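手边的活：Ploretti 软件侧图集

好久没更新这个页面了，先跟老读者打个招呼！我在 Ploretti 写软件，主要写感知和工具链，控制那块也经常被我插一脚。项目分两头，一头是手持夹爪，人拿着它在桌上抓东西，录下来；另一头是机械臂，照着学。硬件那边有自己的页面，电机、打印件、螺丝规格都在那边，别来问我，我连内六角拧几号都得现查。图集这边只聊代码：时间对齐、指宽、透明物体、规划、回放工具，还有一堆只有我自己会在意的小毛病。

按老规矩，图下面只写一两行，旁边的闲话写得比图长（尹翠萍说我这叫“字集”，她说得对）。想跳着看的尽管跳，各段之间没什么先后。

先从时间说起

做这行的人聊天，聊不到三句就会拐到时间戳上。手持夹爪上头有画面，有惯性数据，有手指开合的读数，三样东西各走各的钟。画面的时间戳打在哪一刻，是曝光开始、曝光中间还是数据到内存，各家驱动写法不一样，文档里常常就一个词：timestamp。好，谢谢。

我们最早的做法很土：录之前对着一个地方快速开合几下手指，画面里看得到手指动，读数里也看得到数值动，拿两条曲线一对，算出偏移。这个土办法我现在还留着，而且越用越喜欢！它什么额外设备都不要，录坏了马上能看出来。有一回换了台笔记本，偏移一下子变成 153 毫秒，我先怀疑算法，又怀疑线，最后发现是读数那一路多套了一层缓冲，攒满一包才往外吐。把缓冲关掉就好了。那天的提交说明我写的是“别攒了”，后来安佳恩翻历史记录翻到，截图发在群里，配了个存钱罐。

现在对齐的流程是这样：先粗对，用开合动作；再细对，用画面里算出来的角速度去贴陀螺仪的角速度。细对的时候有个坑，手如果拿得太稳，角速度曲线平得像桌面，怎么贴都行，算出来的偏移就乱飘。所以程序里加了一个判断，曲线起伏不够就不做细对，沿用粗对的结果，并且在日志里写清楚是沿用的。这个“写清楚”我要多啰嗦一句：早先的版本悄悄沿用，不吭声，查问题的时候人人都以为细对跑过了。悄悄兜底的代码最磨人，我宁可它大喊大叫。

指宽，以及为什么我不只信编码器

手指张开多宽，是训练时最要紧的一个量，模型要学的就是什么时候合、合到哪里。手持夹爪的手指是软的，带一排细细的棱，捏到东西会弯。编码器告诉你的是根部走了多少，指尖到底在哪儿，得从画面里看。

所以我写了一个小模块，从画面里直接找两根手指。颜色帮了大忙，洋红色在日常桌面上挺少见的（当然也有翻车的时候，有人在桌上摆过一个洋红色的首饰盒，程序高高兴兴地认了三根手指）。找到手指以后拟合内侧那条深灰的接触边，两边一减，换成距离，再跟编码器的读数放一起看。两个数差得多，就说明手指弯了，也就是捏着东西了。这么一来，“有没有碰到”这件事有了一个便宜的判断，不用装力传感器。

判断归判断，边界情况一大把。手指张着、东西在中间、两边都没挨上的时候，画面上看起来跟轻轻挨上的样子差得很少，差的就是那一条缝。物体不透明，缝好找；物体透明，缝里透出来的是后面的桌子，物体身上透出来的也是后面的桌子。程序问我缝在哪儿，我也想问它。

石东健第一次看我的标注规范，看到“未接触”和“轻接触”分成两类，在旁边画了个大问号，问有没有必要。我说你标几段透明瓶子试试。他标完回来，把问号擦了，又加了一类“看不出来”。这一类我们留到今天，用得还挺多。允许标注的人写看不出来，数据反而干净了不少，逼着人二选一的时候，标出来的全是掷硬币。

透明瓶子专场

终于到我最爱也最恨的一类物体。塑料瓶，带液体，带标签，带瓶盖，一个东西身上四种脾气。瓶盖好认，标签好认，瓶肩是透明的，还有棱面，光一打到处闪；液体颜色一浅，瓶身中间那一截就跟没有一样。深度相机拍它基本上是一个洞，洞里偶尔漂着瓶盖，挺诗意的，拿来规划就不行了。

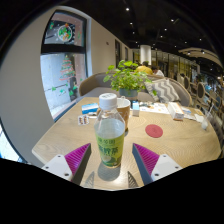
透明瓶子立在两指之间，两边都没碰到。黄绿色标签最好认，透明的瓶肩最难认。

光看这一帧就能聊半天。瓶底正前方有一块软软的灰影子，影子旁边紧挨着一块反光，木纹桌面被这一暗一亮切得很碎。早期的分割模型特别喜欢把影子算进瓶子里，瓶子就凭空长出一只脚，抓取点跟着往我们这边挪。后来加的规矩是：物体底边的位置优先听标签和瓶盖的，由这两样推出瓶子的中轴，再顺着中轴往下找底，影子说什么都只当参考。规矩加完，我把以前存的难例全跑了一遍，长脚的瓶子少了一大片，高兴得我中午多要了一份汤。

影子两侧还有两块小小的深色三角，带条纹，跟着手指的形状走。它们够不上物体，可是边缘很利落，特征点检测器一见就扑上去。问题在于这类特征会跟着手指走，不会老老实实待在桌面上，拿它们去算自己的位姿，算出来的就是一个陪着手一起散步的世界。我的处理是把遮罩画大一圈，手指本身遮掉，手指之间靠下那一片也遮掉。遮多了会损失一些桌面纹理，所幸木纹到处都是，不差这一块。

再往后看，瓶子右肩后头是一只棕色纸杯，被瓶子挡了一部分。这种前后叠着的摆法，我私下里叫它“合影站位”，对感知来说是标准的难题：两样东西在画面里挨着，可是一个在前一个在后，模型如果把它们并成一个，宽度就全错了，手指怎么张都嫌不够。我们现在靠前后几帧的视差来拆，手只要稍微移动一下，前景和背景错开的量不一样，就能分出来。手不动就分不出来。所以给录制的人写的小纸条上有一句：下手之前，先左右晃一晃。写得像广播体操，但很管用。

桌上的其他东西呢，对我来说都叫“杂物先验”。银白色药板、小纸盒、印着字的纸、歪着的透明塑料杯和吸管，还有右边那块红色的圆杯垫，各有各的用法。杯垫是扁的，对避障几乎没影响，程序却老想绕着走；透明杯歪在桌子最右边，倒真该绕，程序又常常看不见它。该怕的不怕，不怕的瞎怕，我给这个现象开了一个工单，标题写的就是这八个字，到现在还开着，欢迎来认领。

标签上的字要不要读

有读者来信问过，瓶子上有字，为什么不跑一遍文字识别，知道是什么饮料不就完了。我试过！大字读得还行，小字在广角镜头里一弯就糊。读出来以后怎么用是另一个麻烦：名字只告诉你它是什么，没告诉你它现在装了多少、盖子拧没拧紧。对抓取来说，液面高低比名字有用得多，液面决定重心，重心决定手指该捏高一点还是低一点。

所以文字识别那一路我降级了，只用来做检索。回放工具里可以搜“绿色标签 瓶子”，也可以搜标签上的大字，找素材飞快。控制那一侧完全不看它。尹翠萍觉得可惜，她花了不少工夫把弯曲的文字拉直，我答应她在检索里给它放一个最显眼的搜索框，说到做到，现在打开工具第一眼就是它。

液面的估计倒是值得多说两句。我们的方法很简单，在瓶子中轴附近取一条窄带，从上往下看颜色和折射的变化，找那条横着的界线。瓶肩上有棱面的时候会冒出好几条假界线，得靠帧间一致性去掉：手绕着瓶子转一点点，棱面造成的亮线会跳来跳去，真正的液面只会慢慢变形。液体颜色很浅的时候准头一般，我就让它同时输出一个把握程度，下游爱信不信。下游就是石东健，他一般不信。

位姿跟踪：远处的东西帮近处的忙

桌面上的特征会被手和物体挡来挡去，真正稳的是远处。广角镜头的好处就在这里，低头看着桌子，余光里还有沙发、窗框、天花板上的小灯。窗框是深色粗边，直来直去，在畸变校正以后是一等一的好特征；天花板上的小白灯也好，像一片挂得很低的星空（航海的人看了应该会觉得亲切）。植物就比较复杂了，叶子圆圆亮亮的，角点多得吓人，离得又近，一换角度叶子互相遮挡，同一个角点隔几帧就成了另一片叶子的边。我给植物单独降了权重，没有完全丢掉，毕竟花盆还是老实的。

人也一样要降权重。远处有人走动，跟踪器会以为世界在动，进而以为自己在动。现在的流程是先过一遍人体检测，检测框里的特征统统不要，顺手把脸打上模糊，隐私那边的要求也一起满足了，一鱼两吃。模糊这一步放在入库之前做，原始数据不落到共享盘上，这一条是死规矩，谁的脚本绕过去，谁的合并请求就被我打回去。

玻璃是另一个老对手。窗玻璃上贴了装饰，里头有图案，外头有地面，反光里可能还有一整个室内，三层东西叠在一块板上，各动各的。跟踪器碰上玻璃区域，残差会明显变大，我就拿残差反过来做遮罩，哪一块长期不听话就把哪一块请出去。这一招笨，可是不用训练，换了地方也能用。

标定也顺带提一句。广角镜头的标定我前前后后做了不知多少遍，边缘那一圈黑是圆的，靠近黑边的像素最难伺候。标定板一定要伸到边边角角去，大家都图省事在中间晃两下，中间的误差漂漂亮亮，边上的窗框弯成香蕉。我在标定脚本里加了一个覆盖图，没拍到的地方显示红色，红的不消完不给结果。抱怨的人不少，香蕉没有了。

Deddale：规划器的脾气

轮到规划了。我们的规划器叫 Deddale，名字是 Chidubem Okafor 起的，他说灵感来自一个造迷宫的人，拼写是故意歪的，免得搜索的时候搜出一堆神话。Deddale 干的事情很朴素：拿到物体的位置、宽度和不确定的范围，给出一条手腕的路径，再给出手指开合的时刻表。

有意思的地方在“不确定的范围”。透明物体的范围天生就大，老版本的 Deddale 看见范围大，就把物体当成一个大胖子，绕得远远的，手指也张到最开。桌面空旷的时候没问题，旁边一有纸杯纸盒，最开的手指就会扫到邻居。Okafor 后来把不确定拆成了方向：左右看得准，前后看不准，那就左右按准的来，只在前后多留余量。听上去理所当然吧？可这么一改，得把椭球一路从感知传到规划，中间每个接口都要动，我们俩改了很久，改完以后互相不想说话，隔天又一起去吃面了。

路径的样子也跟着变了。以前总是从正上方下来，现在遇到高瘦的瓶子，会从侧前方平着进，两根手指一左一右包过去，跟人手持夹爪录的动作很像。我特别喜欢看新旧两版的叠放对比，旧的那条像抓娃娃机，新的那条像真有人想喝水。

时刻表的部分还有一处不满意。现在开合的时刻是按路径进度定的，走到百分之几就开始合，手腕如果中途被减速，进度跟时间就脱节，手指合得过早，会在瓶子前头先捏一把空气。改成按距离触发更合理，代码写了一半，卡在距离估计抖动上：距离一抖，触发条件来回翻，手指哆哆嗦嗦的，看着怪可怜。加迟滞可以解决，迟滞取多大我还在试。

控制：慢就是顺

策略网络输出的是一小段未来的动作，机械臂一边执行一边等下一段。两段之间怎么接，是控制侧最费口水的话题。直接切换，接缝处会顿一下；做平均，动作又会变钝，该合手指的时候合得肉肉的。我们最后对手腕和手指分开处理：手腕做平滑过渡，手指保持干脆，说合就合。这个主意来自安佳恩，她的理由是“你拿杯子的时候手腕可以犹豫，手指别犹豫”，我当场就投降了。

延迟也要算进去。从画面曝光到动作发出，中间隔着取图、预处理、推理、通信，每一截都有自己的小脾气。我们在每条动作上都挂着它所依据的那一帧的时间戳，执行器收到以后先看看自己迟到了多久，把已经过期的那几步扔掉，从还来得及的一步接着走。扔掉的步数会记到日志里。一开始这个日志每一步写一行，跑一会儿就是满屏，后来改成只保留最近 2000 行，出了异常再把前后整段存下来，硬盘终于喘了口气。

限速器我也想夸一夸。它是整个系统里最没存在感的模块，放在最末端，不管上头说什么，只要速度或者加速度过了线就压下来，压的时候亮一个黄色的小标记。有个阶段黄标亮个不停，大家习惯了，当它是装饰。后来仔细一查，是策略训练数据里混进了一段时间戳错位的录制，动作幅度被放大了。从那以后，黄标连续亮 3 次，程序自动停下来，要人点一下才继续。烦是真烦，我也真不打算改回去。

工具链，我的心头肉

回放工具是我写得最开心的部分！左边是画面，右边是曲线，下面一条时间轴，鼠标拖到哪儿，指宽、位姿、接触判断就跟到哪儿。界面丑得很有个性，配色是我随手选的，Wayne Lightfoot 看了说像九十年代的股票软件，我当成表扬收下了。他后来给加了键盘快捷键，逗号句号逐帧走，按住就快进，从此标注的速度上来一大截，股票软件的事我也就不计较了。

用得最多的功能是“并排”。同一段录制，用两个版本的感知各跑一遍，左右同步播放，不一致的地方时间轴上自动标红。改模型之前以为改好了，一并排，才发现好了这边坏了那边。瓶盖检测变准的那一版，把药板上的胶囊也认成了瓶盖，一排小瓶盖整整齐齐，要不是并排看，我能得意一个星期。

难例库也在这套工具里。看到哪一帧不顺眼，按一下 B 键就存进去，顺手写一句为什么。现在库里攒了 558 条，写的理由五花八门，“瓶子长脚”“杯子失踪”“手指三根”“世界散步”，还有一条只写了“啊”。每次发版之前全库跑一遍，通过率不能往下掉，掉了就不发。那条“啊”至今没跑通过，也没谁记得当时在啊什么，录制的人说不是他写的。

数据格式也折腾过一轮。原来每段录制是一个文件夹，里面图片是图片，表格是表格，拷贝起来慢得要命，少一张图也看不出来。现在打成一个包，包头带校验，打开先验一遍，缺了坏了立刻报。转换脚本在仓库的 tools 目录下，名字叫 pack_it，旧数据也能转。有一点要注意，转换时如果手指读数的频率跟画面不一样，脚本默认取最近的一个，不做插值，想要插值得自己加参数。默认不插值是我坚持的，插值会把“手指正好在这一刻合上”的那个台阶抹成斜坡，训练出来的手指就黏黏糊糊。

录制的人也会用到一个小程序，放在手机上，录完马上显示三盏灯：时间对齐、位姿跟踪、手指可见。全绿就留着，有红的当场重录。以前是晚上回去才跑处理，发现坏了，东西都收走了，想补也补不回来。手机上跑的是缩水版，准头差一点，用来把关够了。

在社子的那阵子

六月里我们搬去社子（Shezi）住了一阵，跟 Furnwood 那边的人一起调接口。Furnwood 做家具的柔性装配，他们的桌面跟我们的完全两个世界，干净，规整，每样东西都有固定位置，我们的模型到了那边反倒发懵，老想找点杂物来参考。这件事给我的触动挺大，我一直以为乱桌子才难，没想过看惯了乱桌子的模型会对空桌子不放心。解决办法倒简单，数据里掺一些空旷的桌面进去就行，比例大家吵了一架，最后谁也没说服谁，各训一个跑着看。

社子靠河，傍晚风大，窗户关不严，遮光布被吹得一鼓一鼓的，光线跟着一亮一暗。自动曝光来回追，画面忽明忽暗，手指检测的颜色阈值就跟着失灵。以前我用的是固定阈值，那几天被逼着改成了相对的：先看画面整体的亮度，再决定多红多紫算洋红。改完在原来的环境里也更稳，算是河风送的。

接口调下来，最大的教训是单位。他们用毫米，我们用米，文档里都没写，两边的代码都很有礼貌地接受了对方的数字。第一次联调，机械臂收到的目标在隔壁镇上，限速器亮起黄标，规规矩矩拒绝出发。从此接口里每个字段的名字后头都带单位，width_m，offset_ms，难看，一眼明白。

几个老被问到的事

手指为什么是洋红的？硬件那边选的，我只负责感恩。要是哪天改成木头色，我当天就请假。

能不能不用广角？可以用普通镜头试试，我试过，手指看得清清楚楚，远处什么都没有，跟踪一低头就丢。广角边上虽然弯，弯可以算回来，没拍到的东西算不回来。

透明物体要不要喷粉？扫描的人爱喷，我们不喷，喷了就不是那个物体了，模型学到的是一个白瓶子。

“看不出来”那一类怎么参与训练？接触判断的损失里直接跳过，其他任务照常用。有人建议当成软标签给个一半的概率，我们比过，差别很小，跳过更省心。

代码哪里能看？回放工具和打包脚本已经放出来了，感知那部分还在整理，里面有几处注释写得太像日记，我得先删一删。

还没做完的

按距离触发手指，上面说过了，迟滞还在试。液面估计想换一种算法，手头有个用偏折的思路，草稿跑得动，慢得像在煮粥。歪倒的透明杯还是常常看不见，我打算从吸管下手，吸管细长，方向明确，找到吸管再去猜杯子，听着有点像顺藤摸瓜，等我有了结果贴上来。

标注规范要出新版，尹翠萍在改，重点是前后遮挡怎么画边界。现行的写法是只画看得见的部分，新版想让人把挡住的部分也补出来，用虚线。补得准不准另说，至少规划那边能拿到一个完整的宽度。Okafor 举双手赞成，负责画虚线的人暂时还没表态。

回放工具的下一版会支持在时间轴上直接留言，像在乐谱上做记号那样，谁在哪一帧说了什么都看得到。Lightfoot 已经把输入框做好了，位置挡住了我最爱的那条指宽曲线，正在谈判。

有想法的朋友照旧写到页脚的邮箱，带上帧号，最好再带上你用的版本号，我回信慢，但都会回。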